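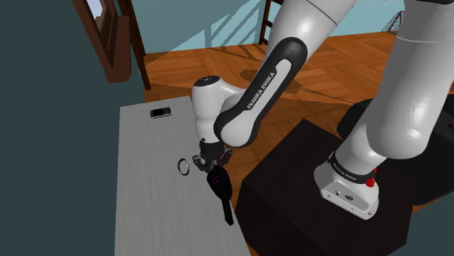 We moved the returns bench to automatic sorting in March, and enough people at the other sites have asked how it went that I am writing it down once.

Background for anyone outside Leckie: customers send small goods back, and a person at the bench opens the bag, identifies the item, grades it and puts it in one of the outgoing totes. The items have nothing in common except that they fit in a mailer. Phones, hairbrushes, hand tools, rings, cable ends. The old process was one operator per station, two stations, with the scanner on a lanyard.

The new process splits that job. The arm does the pick and place. The operator does the opening, the grading and anything the arm refuses. Cell control runs on Polus, which our integrator, Grisetti, configured and which I now maintain.

We did all the layout work in simulation before touching the floor. The variables were base position relative to the table, approach angle and the order in which objects are attempted. Objects near the table edge were the worst case. With a long item that hangs its weight toward one end, a grasp on the wide part and a grasp on the handle give very different results when the wrist rotates. We settled on a wide-part grasp with a slow lift for the first 100 mm, then normal speed. Thin rings are a separate problem. The planner will go for the center of the bounding box, and the center of a ring is table. That needed its own rule.

The test set was 3000 simulated picks per layout. Layout B had 1566 picks flagged for a joint limit warning, so B was dropped and I will not discuss it further.

What changed for the people at the bench is harder to put in a log.

First, pace. Under the old process an operator could bank time by doing the easy items fast and spending it on the hard ones. The arm now takes the easy items. What reaches the operator is the awkward remainder, all shift. Radka Georgiev, who has worked returns longer than I have been employed here, raised this in the second week and she was right. Our targets still assumed a mixed stream. We rewrote them for the remainder stream in the third week, and we should have done it before go-live.

Second, grading skill. New hires used to learn by handling a lot of ordinary stock. They no longer see ordinary stock. We now run the first ten shifts with the arm off at station two. Throughput drops on those shifts and the plan allows for it.

Third, wrists. Reports of soreness are down. I would attribute part of that to the arm and part to the new table height, which was changed at the same time, so the comparison is not clean.

Headcount at the bench is unchanged. One position moved to cell tending, at a higher grade, and was filled internally.

Open items: refused picks still go to a single tote and should be split by cause. The Flornovow label printer drops its connection when the cell restarts. Restart the printer second.

14 shares | 3 comments

Recent posts
Notes on tote labels
Why the planner needs a table height
Shift handover, revised
Moving the scanners off lanyards

Contact | Copyright, all rights reserved | Back to top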